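What I learned from losing my keys in a second language

When I moved to Tredholm I knew perhaps 80 words that were useful in a kitchen and almost none that were useful in a street. I had studied the grammar for years at home, so I could explain the past tense to anyone who asked. Then one evening in June I lost my keys, and I found out that I did not know how to say it.

I stood in front of my building and rang the bell of my neighbor, Nerys Humphreys. I wanted to say "I have lost my keys." What I said, she told me later, was closer to "My keys are dead." She put her hand on my arm and said she was very sorry. Then she made tea. We drank the whole pot before I managed to draw a key on the back of an envelope, and she laughed so much that she had to take off her glasses.

I am writing about it now, after so long, for one reason. My cousin is moving abroad this year and she asked me which book she should buy. I started a short answer and it became this post.

I own 2 dictionaries and one very thick course book, and I do not regret them. But the words I remember best did not come from there. They came from small troubles. I know the word for "hinge" from the week when the door of my wardrobe fell off. I know "receipt" because the woman at Jenkins, the hardware shop on the corner, would not take back a lamp without it. I know four different words for rain, and I learned all of them from Nerys, who says them from her window in the morning like a small radio.
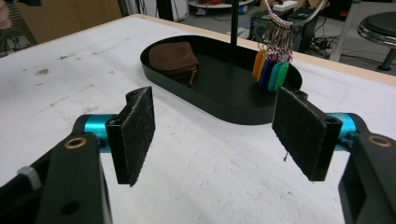 February 18, 2021 — 4 min read

After the evening with the tea I made myself a rule, and I kept it for one year. Every object that I put down by the door when I came home, I had to name aloud before I was allowed to take off my shoes. Keys. Pouch. Tray. Gloves, umbrella, letter from the bank. At first I said only the noun. Later I had to make a sentence with it, and after the winter the sentence had to be one that I had not said before. This was difficult with the umbrella.

My friend Llinos Pugh, who teaches children, thought it was a good exercise but too polite. She said that a person does not really live in a language until they can complain in it. So we added complaints. "These keys are too heavy for my pocket." "Who writes such a long letter to say that nothing has changed?" I enjoyed this part very much, maybe too much. My husband asked me once if I was unhappy with the gloves.

There were things which did not work for me. I tried paper labels on the furniture and I stopped seeing them after three days. I tried to listen to the news while cooking, and I burned the onions and understood only the weather. I also bought a notebook for new words and wrote in it every night until page 43. The rest of the pages are white. I still have it, and when I open it I can see exactly which words I looked up again and again — "although" is there five times.

What I would tell my cousin is to buy whichever book has the nicest paper and then to go and need something. Ask for a screw of the wrong size. Ask the bus driver a question when you already know the answer. If you have a neighbor with a kettle, ring the bell, even when your keys are alive and well in your pocket.

Nerys still asks after them, by the way. "And how are the keys?" she says on the stairs. I tell her they are feeling better, thank you, and she goes up with her shopping.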